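Print this page | E-mail this page

4. Collecting the demonstrations

4.1 Why by remote control

Earlier work on the Ilgate cart had people teach it by hand, which in practice meant taking hold of the rear bar and walking the thing down a corridor while it recorded its own wheel turns. This is a pleasant way to spend an afternoon and a poor way to teach sidewalk driving. A person pushing a cart looks over the top of it. The cart's forward camera sits at roughly the height of a toddler's chin, and the pusher has information the cart will never get. The policies we trained on those runs were confident about corners they could not see, a trait we had hoped to leave to bicyclists.

For the present study all demonstrations were given by remote control. The demonstrator sits at a desk, sees only the forward view that the policy will later see, and steers with a two-stick gamepad. The left stick sets speed and the right stick sets turn rate. We tried a steering wheel in the pilot. People liked it so much that they drove too fast, and one of them signaled.

4.2 Demonstrators and instructions

Thirteen demonstrators took part. Eight of them had used a gamepad in the past year, and the rest described their experience in terms we recorded as "none" after some discussion. Each person read a single page of instructions, drove a practice block until they said they were ready, and then drove the recorded routes. We did not set a passing score for the practice block. In hindsight we should have, as readiness turns out to be a mood.

The instructions asked for three things: stay on the walkway, keep moving when it is safe to, and pass fixed objects with enough room that a pedestrian would not feel the need to comment. The last item was written by Bjartur Bech, who ran the sessions and who resisted every attempt to replace it with a distance in inches. His argument was that demonstrators given a number would drive to the number. The spread in clearances was wider than we would have liked, but the drives look like something a person would do, and the whole point of asking people was to get that.

Demonstrators were told they could stop and restart a route if they made a mistake. Very few did. Most preferred to make the mistake, correct it, and carry on in a dignified silence. We kept these runs. A policy trained only on clean drives has no idea what to do once it has wandered toward a curb, whereas a policy trained on our demonstrators has seen a good deal of wandering and the way back from it.

4.3 The simulated blocks

All routes were driven in Nitdale, our simulated downtown, built for this project on top of the Najjar rendering toolkit. The blocks have storefronts, lamps, street furniture and a skyline across the road. Weather was fixed at clear for every recorded run. We are aware that weather is not fixed at clear anywhere the cart is likely to be employed, and return to this in Section 7.

Two choices in the layout deserve a word. The first is that street furniture is placed near the edges of the walkway, much as a city would place it, and not scattered down the middle as a test of character. Earlier simulators in our group took the second approach, and the resulting policies slalomed down empty pavement. The second is that we left in small surface marks, stains and seams. They carry no meaning for the task. A demonstrator who drives straight over a seam has told the policy that seams can be driven over, and no amount of written instruction would have got that across as cheaply.

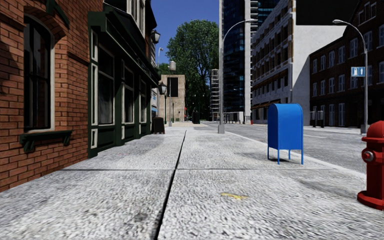

Figure 3. Forward view along a Nitdale sidewalk, with storefronts on the left and a mailbox and hydrant toward the street.

Each recorded step stores the forward view, the two stick positions, and the speed of the cart at that moment. Nothing else is given to the policy. In particular it gets no map and no list of objects, and it is never told what a mailbox is. Whatever it learns about mailboxes it learns from the fact that people steer around them.

4.4 Delay, and what people do about it

Remote control has a lag, even when the remote thing is simulated and lives in the next room. The demonstrators noticed it at different points. Those used to gamepads adjusted within the practice block and began turning early. The others tended to turn, see nothing happen, turn harder, and then see a great deal happen. The trace from such a moment has a shape we came to recognize: a small push, a large push, and a full reversal, often followed by a pause in which the cart stands still and the demonstrator presumably reflects.

If these traces are used as they stand, the policy learns the overreaction along with the turn. We therefore shifted each stick recording back by the measured lag before training, so that every view is paired with the command it provoked and not with the one that happened to arrive with it. The shift is a single constant per session. A finer correction was tested on a small part of the data and produced no difference we could see, to the mild disappointment of the author who wrote it.

Pauses were handled separately. Long stretches with both sticks at rest were trimmed, apart from a short stretch at each end. Without the trimming the policy discovers that doing nothing is a very common thing for an expert to do, and imitates it with great fidelity. The first version of the trained cart stood at the start of the route and could not be faulted on safety.

4.5 Labeling corrections

One further pass was made by hand. Bech and a second reader went through the recordings and marked the places where a demonstrator was recovering from an error, as opposed to driving normally. The error itself was then dropped from training and the recovery kept. The two readers worked apart and compared notes afterward. They agreed readily about curbs. They agreed much less about drifting, where one reader saw an error and the other saw a person who had some room and was using it. Disputed stretches were left in without a mark.

We considered asking the demonstrators to mark their own errors by pressing a button. In the pilot the button was pressed twice, both times by accident, and we removed it.

4.6 Limits of the procedure

The recordings show what people do when they have a gamepad, a chair and no consequences. A cart on a real sidewalk has witnesses. Several demonstrators mentioned that they would have gone slower outdoors, and we believe them, although the speeds reported in Section 5 are the ones they drove at and not the ones they would have preferred to be remembered for. The Prernine controller used in the outdoor trials caps the speed for this reason, and the comparison in Section 6 is made with the cap applied to both the simulated and the outdoor runs.

It should also be said that thirteen people do not cover the ways there are to drive down a sidewalk. The group leaned toward staff and students who had a free hour and were within reach of the hallway. Their habits are now the habits of the cart. It keeps to the right, it slows near doorways, and it gives hydrants more space than they need.

Contact the authors | Copyright the authors, 7/6/19 | Back to top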